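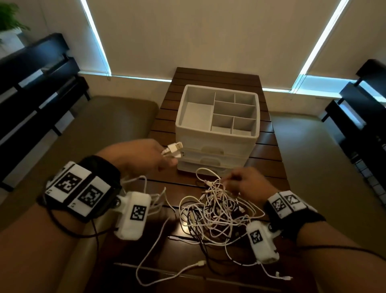
Workshop notebook, Grullstead, October 2024

Dyeing with walnut hulls, second round

Gerd Sperling brought over the last two buckets of hulls from the tree behind his place, and since they were already going black and soft I thought I had better get them into water before they turned into something worse. (They stain everything, Bastian, so if you are reading this and looking for the good ladle, it is not the good ladle anymore, and I am sorry!) They soaked for 7 days under the lean-to with a board on top, and I gave them a stir whenever I went past for firewood. The smell is not as bad as last year. More like wet leaves and a bit of iodine.

I simmered them in the big enamel pot for most of an afternoon, never letting it come to a real boil, then strained through an old pillowcase, twice, and let the liquid stand overnight. What came out was so dark you couldn't see the bottom of a jam jar of it. I kept 2 jars back for the cold dye test and the rest went into the pot with the wool.

The wool is the gray Kang yarn, the slightly hairy one we all complained about in January. I wound it into loose skeins, tied in four places with cotton, washed it in warm water with a drop of dish soap and left it to soak until it sank by itself. No alum this time. Walnut holds without it, and I wanted to see what the gray would do with nothing in the way. One skein of the cream Postar went in alongside for comparison.
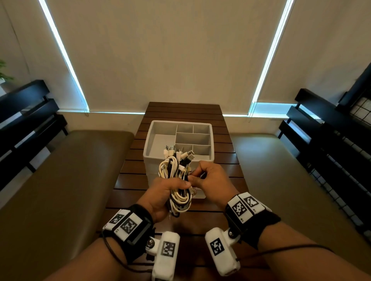

Temperature stayed at 62 Celsius, or as near as our stove and my patience allow. I pulled the first skein early and it was a soft, milky brown, quite pretty when wet, but it dried down to something like weak tea and I wasn't fond of it. The second one stayed in until evening. Much better, a proper brown with a little green in the shadows, and the gray underneath gives it a depth that the cream doesn't have at all. The third I left in the pot overnight with the heat off, and when I lifted the lid in the morning I stood there in my socks grinning at it like a fool. It's the color of a plowed field after rain.

The cream Postar took the dye unevenly, lighter wherever the ties had been, so they must have been too tight. My own fault, I was hurrying them before lunch. I may overdye it or just knit it up as it is and call it a pattern. Gerd says leave it alone. Gerd says that about most things.

Rinsing took ages, as ever. The water ran brown, then amber, then almost clear, and then brown again the moment I squeezed. I used a splash of vinegar in the last rinse out of habit, though I couldn't swear it does anything for walnut.

For next time: wind the skeins looser, and find the long wooden spoon. Bastian Reuter wants to try an iron dip on one of the middle browns, using the rusty nail water in the green bottle. Fine by me, but please use the small pot and label it, as iron creeps into everything afterwards and I want the enamel one kept clean for the onion skins.

Samples are pinned to the card by the window, left to right in the order they came out. The cold jars are on the bottom shelf with a bit of yarn in each. Please don't open them yet, I would like to give them until the end of the month.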